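Pelico 21 is out, and it can tell the time

Release 21 of Pelico went up on Friday, and the headline feature is that it now knows when things happened. Readers may have assumed it always did. So did we, until Aileen Buenaventura spent most of January chasing a grasp policy that closed its fingers a little early, every time, with great confidence.

The policy was innocent. Pelico was stamping each video frame when it reached the disk and each jaw reading when it left the encoder, and then filing the two side by side as if they had happened together. On a quiet machine the gap was small. On a busy one it reached 580 milliseconds, long enough for a hand to have changed its mind. We had been training on this for months and blaming the learning rate.

Both streams now get their stamp at capture, from one clock, and the new align command will repair old recordings provided the raw encoder log is still there. If you deleted yours to save space, Ridgeway has a thread where you can be sad in company.

The segmenter has been retrained as well. The old one did nicely on mugs and boxes and fell to pieces over anything soft, so yarn on a patterned cloth came out as one large object with opinions.

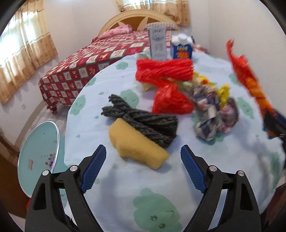 The new weights split touching bundles far more often, though two of the same colour will still be married off without asking. Fast movement is the other weak spot. Blurred frames are now flagged and given less weight in training, where before they were believed.

Zustico users need to update the plug-in before opening any release 21 file. The older plug-in won't complain, it will just show you the jaws running backwards. The command-line viewer is fine as it is.

Next up is the replay planner, due in August, a month we chose because it sounded far away. Bug reports to the usual list, with the log attached, please, and the whole log.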